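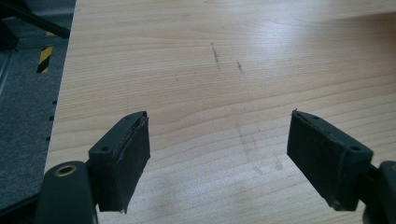 Figure 1. Light wooden tabletop with marks in the upper middle and faint scuffs lower down.

Care of Wooden Surfaces, handout 4
Dromach course, February group

Last time we spoke about cleaning. Now we come to reading the marks on a table, before any cloth or paper touches it. Please keep this handout together with the record sheets, page 17 and after.

Grain or mark?
In Figure 1 the fine grain lines run across the table, and some bands are slightly darker. Those bands belong to the wood. The two short dark marks in the upper middle are another matter. The left one is thin, grayish and a little diagonal. The right one is shorter and looks more like a smudge. Write them down separately, also when they are close together, as they may need different treatment.

Streaks, smudges, scuffs
We use these words in the following sense. A streak is narrow and has a direction. A smudge has soft borders. A scuff is a faint rubbed place, often gray, and it can lie on the finish or go into it. From a photograph you can not decide which. For this you need your fingertip and a lamp held low, from the side.

Light
Near the top right of Figure 1 the surface shines. Inside such a bright place a scuff is easily missed. Move the lamp or move yourself, and look a second time from the other end of the table.

Order of work
Dust the table with a dry cloth, along the grain. Then try a cloth that is only a little damp, on one mark, and wait 20 minutes. If the mark is weaker, continue in the same way. If there is no change, stop and fill in the sheet. Do not go to abrasive paper in this lesson. On a pale table a sanded spot shows more than the old smudge.

The Verstraete booklet recommends oil at this stage. In our course we leave the oil until handout 6, for it makes faint marks hard to judge.

Homework
Choose one table at home or in the Olau workshop. Draw its top in pencil, put in the direction of the grain and every mark you find, and name each with one of the three words. Bring the drawing to room 66.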